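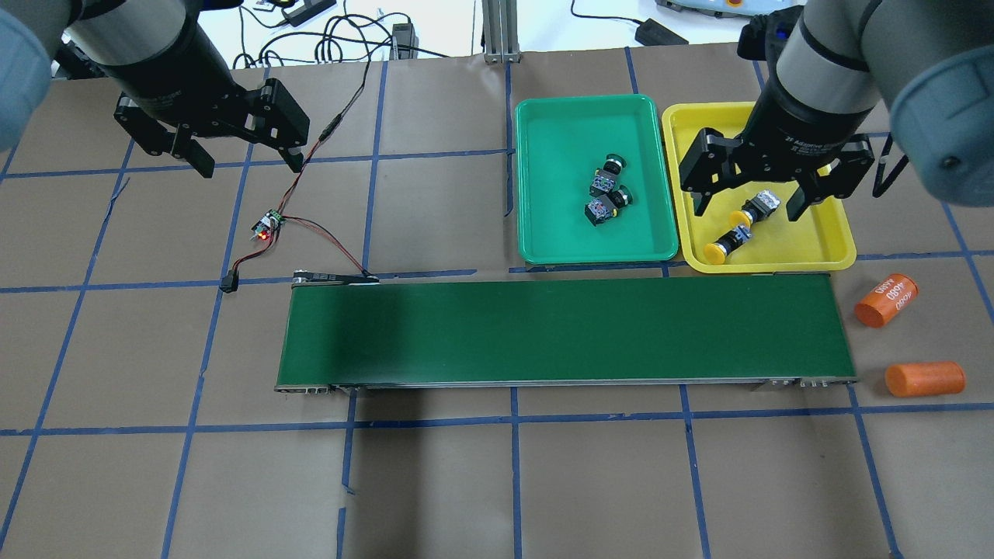
I have been meaning to write up the Haltura table roll and holder for a good while, and now that the Christmas card season has properly got going in our house I have no excuse left. It is a roll of brown paper, 500 mm wide, on a steel bar with a cutting edge, and you pull it over your table before you do anything messy or fiddly. I came to it from years of newspaper, which left grey smudges on everything I printed, and before that from an oilcloth that I ruined with lino ink. Plain brown paper with strips of dark blue tape laid over it in squares, as in the photo at the top, is very much the way I like a table set out, as the dark lines show up so well against the brown and you can see at a glance where each thing should go. I print my own cards from lino blocks, and a square for each drying card has saved me no end of sleeves dragged through wet robins.

The holder first, then. It screws to the end of a table or to a wall, and mine is on the end of the old Vudance folding table in the back bedroom. The screws in the box were too long for the tabletop and would have come straight out of the other side, so do measure before you get carried away. I bought shorter ones from the hardware shop in Althorpe and all has been well. Once it's up it feels very solid, and the roll turns nicely without running away from you, though it does squeak when it gets down towards the last third. A bit of candle wax on the bar cured that.

The cutting edge is the part I was most doubtful about, having owned kitchen foil boxes all my life, and I'm happy to say it is a good one. You hold the paper flat with one hand and tear upwards and across with the other. If you tear straight down you'll get a ragged corner, and I did that every time for the first week! It isn't sharp enough to hurt you, but it will snag a jumper if you lean over it, and I have one cuff to prove it.

Now the paper. It has a smooth side and a slightly rougher side, and it comes off the roll smooth side up, which I think is the wrong way about for printing because ink sits on top and takes ages to dry. I turned the roll over and fed it from underneath, and that suits me much better. It soaks up a spilt water pot reasonably well if you're quick, but leave it and it cockles, and once it has cockled it never lies flat again. Glue doesn't go through it. Turps does, so put something else down if you use oil-based inks.

There is a curl to it when the roll is new, and you will need to hold the far end down. I use masking tape from Bodin, the low-tack sort, and it peels off the table without leaving anything behind, though it usually takes a bit of the paper's surface with it. For marking out squares I cut a strip of card to the width I want and just move it along, which is quicker than a ruler and near enough for cards. Do all the long lines first and then the short ones — I did it the other way round once and got in a terrible muddle.

One sheet lasts me two or three sessions. Last October I got through 176 cards, what with the ones for the school fair, and I only changed the paper when it became too blotted to trust. The used sheets are handy too. I wrap up the lino blocks in them, and the cleaner ends went round parcels, with the stray ink marks passing for decoration.

My grumbles are small. The roll is said to be 200 metres and I have no way of checking, but the end caps are thin plastic and one cracked when I changed the roll over. Haltura sell them in pairs, so I now have a spare I don't need. The refills are heavy, and the cardboard tube inside is a tight fit on the bar, so you have to twist it on with a bit of patience. I would also love a wider one. At 500 mm it leaves a strip of bare table on either side of mine, and that is of course exactly where I put down the roller.

Four stars from me, and I've just ordered another refill to see me through to the new year.

November 9, 2023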